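Last updated 30 May 2020

1/ New result from our Waweru project and I'm so happy with it! We trained a folding policy on 1,322 hand-held gripper demos, all filmed in ordinary bedrooms.

2/ The trick: 2 passes over each clip. Pass one labels the grasp point, pass two labels what the fingers should avoid (straps, loops, belts).

3/ Jeans with a strap over the waistband used to wreck us.

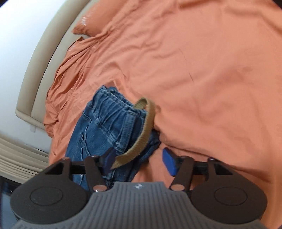

4/ Failed grasps on those fell from 12 to 6 on the same test set. Code in November!

Comments

Upendo Rugemalira: Does it handle drawstrings?

Jagadeesh Bangera: Love the two-pass idea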